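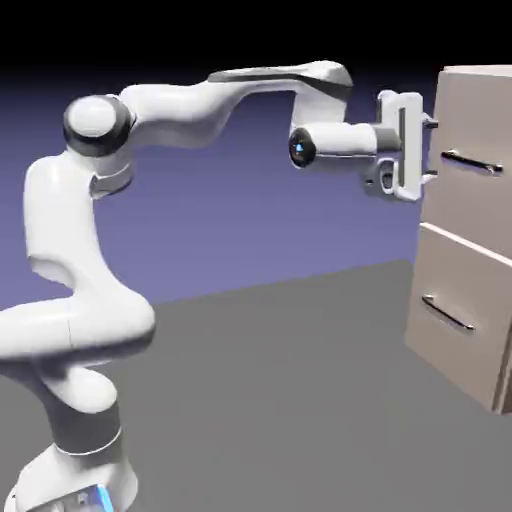

3 min read

About Guveck

Guveck makes practice rooms for robot arms. The rooms exist only on a computer. A customer sends us the job they want an arm to do, we build the furniture and fittings it will have to deal with, and their team runs the task in simulation before anyone books time on a real machine.

Most of our work is household and office furniture. Drawers come up more than anything else, followed by cupboard doors, sliding doors and lids. A drawer looks simple until an arm has to line its fingers up with a bar handle, close on it and pull in a straight line without twisting the front. Small differences matter a good deal, such as how far the handle stands off the face, or how stiff the runner is in the last part of its travel.

What we sell

Our main product is Plamitz, a library of furniture models with working joints. There are 656 pieces in it at present. Each one comes with its moving parts already set up, so a drawer slides and stops where it should and a door swings on its hinge. Weight, friction and handle position can all be changed by the customer, either one at a time or across a whole batch.

Plamitz is sold as a yearly licence. The licence covers one site and includes every piece added during the year. Universities and colleges pay a lower rate, and we will send a small trial set to anyone who asks for it.

We also build to order. If you have a particular cabinet in mind, send us drawings or let us measure one. A single item with two or three moving parts normally takes us a week. Larger jobs are quoted separately, and we will say so early if we think a job is beyond us.

The third part of the business is test runs. You give us your control software, we run it against a set of pieces you have not seen, and you get back a report with every attempt listed. A standard run is 2,000 attempts. The report gives the start position of the arm, where the fingers made contact, how far the drawer or door moved and the reason for stopping. We don't give an overall mark. Customers used to ask for one, and when we tried it they mostly argued about the mark and skipped the list.

How we work

Our scenes are kept plain. The usual set-up is one arm, one piece of furniture and a bare floor, with the lighting left alone unless the customer needs it changed. Clutter can be added later, and there is a separate set of loose household items for that purpose. We have found it easier to track down a fault when there is very little else in the room.

Joint settings are taken from real furniture wherever we can get hold of it. We have a workshop in Truro where drawers are pulled with a force gauge and the readings written up. So far 144 of the pieces in Plamitz have been measured this way. The rest use settings worked out from similar items, and the catalogue marks clearly which are which.

Simulation has limits and we would like customers to know them before they buy. Soft fingertips are still hard to model well. Old or damaged runners are harder. A task that goes smoothly in Plamitz may still need adjusting on the real arm, and we advise leaving time for it.

Who we are

The company was started by Marisol Alvarado, who had spent several years fitting kitchens before she retrained in engineering. She still checks each new piece herself before it goes into the library. There are 23 of us now, split between the modelling team, the software team and the workshop.

Our second office is run jointly with Cárdenas, a software firm that wrote the first version of our batch tools and now looks after them — their people answer most technical questions about installing Plamitz.

Support and visits

Support is by email and is included in the licence. We answer every day except Sunday. The library is updated twice a year, with the larger update in December.

The workshop in Truro is open to customers by appointment. If you are bringing a piece of furniture to be measured, please tell us the size beforehand, as the door is narrow and the stairs are steep.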